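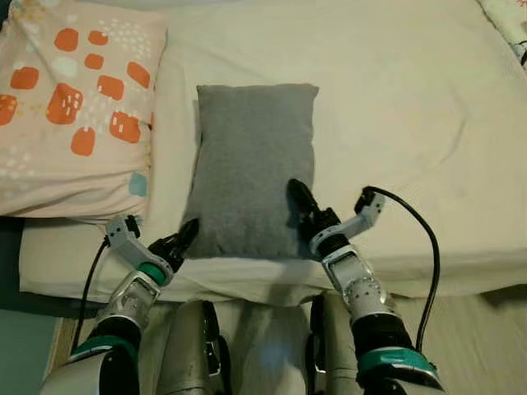
Bonjour à toutes et à tous,

Je réponds au message cité plus bas, au sujet de la nuit à l'école pour les classes de maternelle. Je suis parent d'un élève de la grande section et je veux bien aider pour le couchage. Pour la liste des affaires, je propose un seul oreiller par enfant, plus un petit coussin gris tout simple comme celui de la photo, si l'enfant en a l'habitude. L'année passée, à l'école de Vullham, chacun avait apporté beaucoup trop de choses et le matin il fallait tout trier. Je préfère aussi que les noms soient cousus, mais je comprends que tout le monde n'a pas le temps - un marqueur suffit.

> Chers parents,
> La nuit à l'école est maintenue en septembre, dans la salle de Ponham.
> Nous avons besoin de 4 adultes pour la nuit et de 2 autres pour le petit déjeuner.
> La coopérative participe avec 400 euros. Le car Rusnák en coûte 100, payés par l'école.
> Merci de répondre sur cette liste et de dire ce que votre enfant mange le matin.

Pour la nuit, je suis disponible. Pour le petit déjeuner je ne peux pas, je dois partir à six heures et demie. Mon fils mange du pain et une pomme, il ne boit pas de lait.
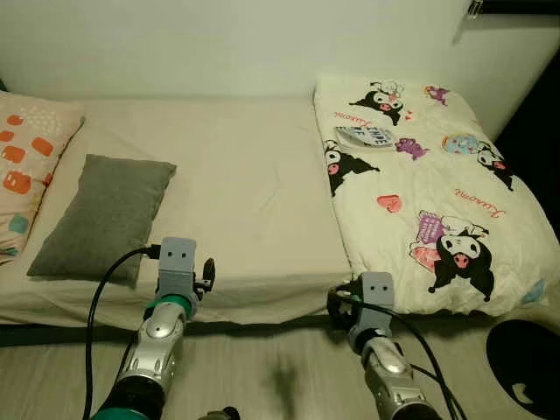
Un drap housse beige et une couette claire pliée sur le lit.

Je voudrais aussi demander si la conteuse de l'association Trorari vient le soir ou seulement l'après-midi. Les enfants en parlent beaucoup à la maison, et le mien a déjà choisi l'histoire qu'il veut entendre. Si elle vient le soir, il faudrait peut-être dîner plus tôt.

Une autre maman m'a posé une question à la sortie, je la recopie pour tous. 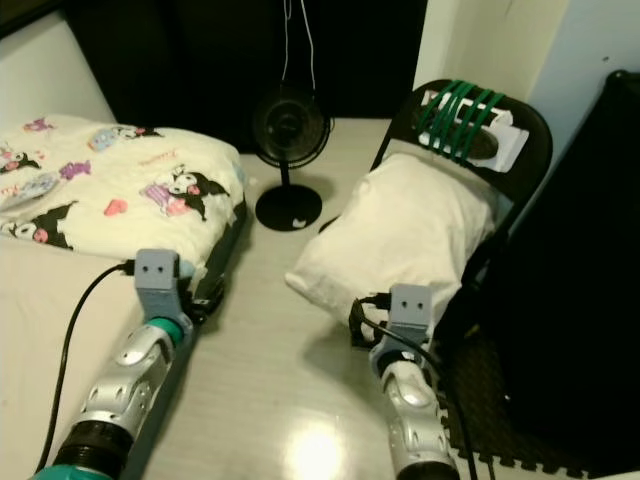 Est-ce qu'un enfant peut rentrer dormir chez lui après l'histoire ?
Il suffit de prévenir la maîtresse par écrit la veille, et un parent vient le chercher à vingt heures.

Je vous prie d'excuser mes fautes de français, je relis toujours mais il en reste.

Bien cordialement,
un papa de la grande section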